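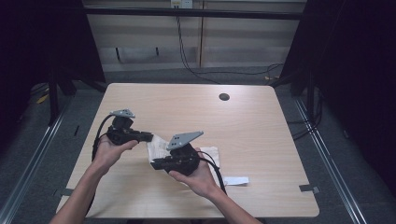 家用纱布与棉织物常见问答

打印本页 | 用电子邮件发送

更新于2022年4月21日

这页问答是从来信里攒出来的。问得最多的几类集中在纱布巾、浴巾、餐巾和床品上,问法往往是"包装上说……是真的吗"。我的回答多半会让卖东西的人不高兴。先说清楚,我没有实验室,手里有的是一台普通滚筒洗衣机、一根晾衣绳,还有很多年买错东西的经验。凡是我不知道的,我会写不知道。

"六重纱"真的比双层纱好吗?

好在哪里,得先问。层数多,布就厚,吸的水多,干得也慢。用来当盖毯,6层的东西确实有分量,盖着舒服。用来擦嘴、擦手、盖面团,我看不出多出来的几层有什么用处,倒是阴雨天晾一夜还是潮的,第二天闻着有股味道。

另外,层数是个很方便的宣传数字,因为一般人不会把一块布拆开来看。纱支粗细、每层织得密不密、层与层之间用什么方法固定,这些才决定一块布耐不耐用,包装上却很少写。织得稀松的多层纱,洗几回就容易勾丝。买之前对着光看一眼,比看数字管用。

新买的纱布巾为什么硬邦邦的?

常见的原因是上了浆,或者做过别的整理,为的是在货架上挺括好看。下水洗过一两次通常会软下来。要是洗了很多回还硬,就该怀疑洗衣粉放多了,或者家里水太硬,残留物裹在纤维上。

我自己的做法是头一次只用温水,不放任何洗涤剂,漂两遍。有人说要煮,有人说要用盐泡,还有人说要放进冰箱冻一夜。冻一夜这条我试过,除了占地方,没看出变化。

"越洗越软"这句话可信吗?

半句可信。棉纱布洗过之后纱线会蓬松,皱褶会出来,手感确实变软。可是这句话藏着后半截:软到一定程度,就是磨损的开始。纤维一点点掉在过滤网里,布一点点变薄。我有一块用了很久的擦手巾,软得不得了,对着窗户能看清外面的电线杆。

所以看到"越洗越软"几个字,我会在心里补上"直到洗破"。这不算缺点,棉布本来就有寿命,只是卖家爱把寿命的前半段单独拿出来讲。

竹纤维是不是更环保、更抗菌?

这一条来信最多,我也最没耐心。市面上标着"竹纤维"的柔软织物,绝大多数是用竹浆做的粘胶纤维。竹子是原料,中间要经过一整套化学溶解和再生的过程。竹子长得快不假,可工厂怎么处理药剂和废水,一张绿色的标签告诉不了你。

至于抗菌,就算竹子这种植物有某种特性,经过溶解再抽丝以后还剩多少,我没见过卖家拿得出像样的东西来说明。我写信问过几家店,回信里都是"天然""亲肤""呼吸感",没有一家附上检测报告。呼吸感是什么单位,我到现在也不明白。

如果你就是喜欢那种滑溜溜、凉丝丝的手感,尽管买,手感是真的。别为了后面那几个词多付钱。

缩水缩到什么程度算正常?

纱布一定会缩。它织得松,下水以后纱线回弹,皱起来,尺寸就小了。商品页上写的尺寸有的是下水前量的,有的是下水后量的,很多根本不写。买来做餐巾或者盖篮子,差一点没关系;买来做床单,差一点就包不住床垫。

我去年在Flutirport的集市上买过一条床笠,摊主拍胸脯说预缩过。第一次洗完,四个角有两个套不上。我拿回去问,他说是我水温太高。标签上没有水温。后来我把它裁了做枕套,针脚歪歪扭扭,到现在还在用。

稳妥的办法有两个,一是买大一号,二是自己裁布之前先按平时最狠的洗法洗一遍、烘一遍,然后再动剪刀。

皱巴巴的纱布要不要熨?

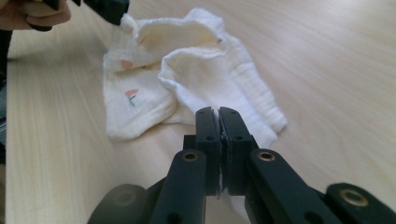 我的意见是别熨。纱布的皱是织法和收缩带来的,压平了也撑不过下一次洗。熨过的纱布还会变得扁塌,蓬松感没了,吸水也慢些。有客人来,非要整齐不可,那就在半干的时候用手顺着四边拉一拉,对折,压在一摞毛巾下面,第二天拿出来足够见人。

有一种"免熨喷雾"常跟纱布一起卖,我买过一瓶Histov的织物舒展喷雾,喷上去拉一拉,确实平了。隔天我用清水喷了另一块,拉一拉,也平了。清水那瓶没花钱。公道地说,喷雾的味道好闻一些,要是你愿意为味道付钱,那是另一回事。

柔顺剂到底能不能用?

擦东西的布,不要用。柔顺剂的原理是在纤维表面留一层东西,摸着滑,可这层东西会妨碍吸水。很多人抱怨毛巾"擦不干",换了新毛巾还是擦不干,毛病往往出在那只蓝瓶子或者粉瓶子里。

已经用了怎么办?停用,热水空洗几遍,一般能慢慢恢复。有的说明书教人先用去油剂再用柔顺剂,这种一买买两瓶的安排,我总要多看两眼。

白醋和小苏打是不是万能的?

分开用,各有一点小用处。漂洗时放少许白醋,对硬水留下的矿物质有帮助,布会松一点。小苏打对异味有些作用。两样混在一起,冒一阵泡,看着很热闹,然后大部分变成了水、气和一点盐。网上那些视频爱拍冒泡,因为冒泡好看。

再提醒一句要紧的,白醋绝对不能和含氯漂白剂混用,会放出有毒气体。这一点没有什么可怀疑的,也不要亲自去验证。还有的洗衣机厂家不建议长期放醋,怕伤橡胶圈,翻一翻你自己那台的说明书。

"婴儿级"是什么级?

要看卖家指的是什么。有些地方对婴幼儿纺织品有强制的安全要求,甲醛、色牢度、酸碱度都在里面,这种要求查得到,标签上也应当写着类别和标准号。可"婴儿级""母婴级""月子级"这些说法,谁都可以印在盒子上,印上去不花什么钱。

看标签,不看盒子。标签上要是只有一只小熊,没有成分、没有类别、没有厂家地址,我就放回去。

印花的纱布会掉色吗?

会不会掉,跟花好不好看没关系,跟染料和固色有关系。深色大面积的印花风险高些,零零散散的小花底子是白的,就算掉一点也不大看得出来,不过要是红色的花跟白衬衫一起洗,看不看得出来就由不得你了。
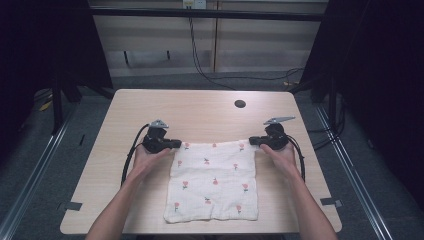
印有小朵花的白色方巾,铺在浅色木桌上。

买回来先做个简单的试验,用一块湿的白布按在印花上,压一会儿,看白布上有没有颜色。有的话前几次单独洗。有人会告诉你用盐水泡能"锁色",现在的印花大多不吃这一套,盐水顶多让你心里踏实。颜色固定得不好,是工厂没做好,厨房里的东西补不回来。

还有一种叫做"植物染"的,价格高出一截,褪色了说是"岁月的痕迹"。我不反对植物染,有些确实漂亮,可是褪色和岁月的痕迹在我这里是同一件事。

标签上的成分能信吗?

大体上能信,但要读仔细。"棉感""棉质触感""类棉"都不是棉。"含棉"可以是含一点点。我手边有一条Zuketel的浴巾,正面的大字是"纯净棉柔",翻过来的小字是棉92%,其余是聚酯纤维。这样的配比没什么不好,聚酯能让边不容易变形,干得也快。我不满意的是大字和小字之间的距离。

想自己分辨,老办法是抽一根纱用火烧,闻味道看灰。棉烧起来像烧纸,灰是松的;聚酯会熔成硬珠子。混纺的两样都有一点,很难下结论。要做就在水槽上方做,用镊子夹着。多数情况下用不着做到这个地步,摸一摸、泡一泡,看它吸水快慢,已经能猜个八九分。

贵的和便宜的差多少?

我做过一次很不科学的比较。一边是从网店Cárdenas买的一套纱布巾,76元,盒子漂亮,还送一张谢谢您的卡片;另一边是批发市场论斤称的布头,自己锁的边。两样混着用、一起洗,过了一个夏天,到九月份我拿出来看,贵的那套边角整齐些,吸水没有差别,便宜的有一块开了线,那是我锁边的手艺问题。

结论你自己下。我只能说,在这件事上,盒子占的钱比我想的多。送人的话盒子有用,自己擦桌子就算了。

纱布巾可以代替厨房纸吗?

可以代替一部分。擦手、擦水、盖发酵的面团、包洗好的菜叶,都行。擦生肉的血水、擦大块的油,我还是用纸。常有文章说全部换成布能省下多少钱、救下多少树,算账的时候却不算热水、电和洗衣液。布用得久、攒够一桶再洗,那是划算的;一块布擦一下就单独开一次机器,就很难说了。

再说卫生。湿布团在水槽边上放一整天,是细菌喜欢的地方,什么"抗菌纱"都一样。用完拧干摊开,每天换,比任何涂层都有用。

纱布巾要洗多少次才能扔?

没有固定的次数。有的包装写"建议洗10次后更换",这种话由卖布的人来建议,我要打个折扣。看布本身:破洞变大了、边散了、洗完还有味道、擦东西掉毛,占了两样就可以降级。先从擦脸降到擦桌子,再从擦桌子降到擦自行车。给小孩用的要严格些,线头松了会缠手指,别将就。

有霉点怎么办?

浅的霉点,含氧漂白剂用温水泡一阵子,能去掉不少。深的、长进纤维里的黑点,我没有成功过。各种偏方我试得不算少,淘米水、柠檬汁晒太阳、绿豆芽搓,最后一种我是受了长辈的托付才试的,豆芽烂了,霉点还在。

要紧的是别再长。没干透就叠起来放进抽屉,是霉点最常见的来路。多层的布摸着外面干了,里面往往还凉,那就是没干。

烘干机伤不伤纱布?

伤一点。过滤网里那层绒毛就是从布上下来的。但是在潮湿的地方,烘干比一直晾不干要好。低温,别过度烘,七八成干拿出来抖一抖挂着,是我能接受的折中。

烘干球我也用过,羊毛的,塑料带刺的都有。说是能缩短时间,我没有认真计过时,凭感觉没有大变化。吵是真的吵。

你为什么什么都怀疑?

有位读者这样问,口气不太好,我还是答一下。这页问答里推荐过的东西,都是我自己掏钱买的,没推荐的也是。我怀疑得多,跟买得多有关系。要是哪家愿意把检测报告寄来,我看得懂的部分会如实写在这里,看不懂的会去请教懂的人。到目前为止,信箱里收到的都是优惠券。

读者留言

匿名读者:柔顺剂那条我信。我停用了一段时间,浴巾总算能吸水了,之前还以为是买到了假货,跟客服吵了一架,现在有点不好意思。

匿名读者:不同意关于盐水的说法。我妈洗了一辈子土布,新布都先泡盐水,也没见掉色。你试过土布没有?

作者回复:没有试过土布,老式染料的情况可能不同,这一点我说得满了。有试过的读者请来信讲讲做法。

Flutirport的读者:卖床笠的那个摊我也买过,三个角套不上,你还算运气好的。

匿名读者:想问棉麻混纺的能不能照这样洗?我家那块洗完硬得可以站起来。

匿名读者:同问棉麻。另外字能不能大一点,打印出来看得费劲。

相关内容

羽绒被要不要晒:几种说法的对照
洗衣凝珠用多了会怎样
浴室地垫为什么总有味道
羊毛衫缩水之后还有没有救
桌布上的蜡油和茶渍
旧毛巾的几种去处

打印本页 | 用电子邮件发送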